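Set the Default Loan Period to Four Weeks

Small lending libraries of household tools tend to copy their loan period from book libraries: 2 weeks, one renewal. The Lusthorpe tool library did so when it opened, and I think the setting is wrong. A book is used evenly across a loan. A tile cutter is used on one weekend, and the borrower rarely knows in advance which one. 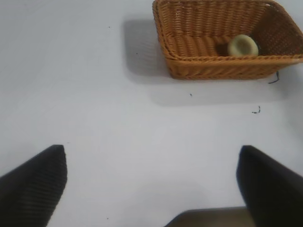
A woven basket on a white tabletop.

Last November the library listed 63 overdue items. Of these, 40 came back within 4 weeks of checkout. The late notices had produced work at the desk — and very little else. A longer default would have removed most of them.

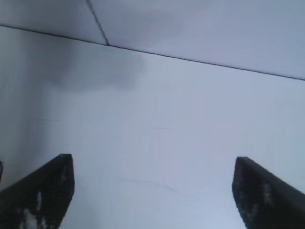

Oliwia Dudek has argued that longer loans increase wear. I doubt it. Wear follows hours of use, and a sander sitting in a closet accumulates none. Surface marks are a poor measure in any case: pale scuffs on a black textured pad, like the ones in the photo, say nothing about how long an item was out. Inspection at return should record function first and finish second.

High-demand items can keep the short period. The catalog software already supports a per-item override.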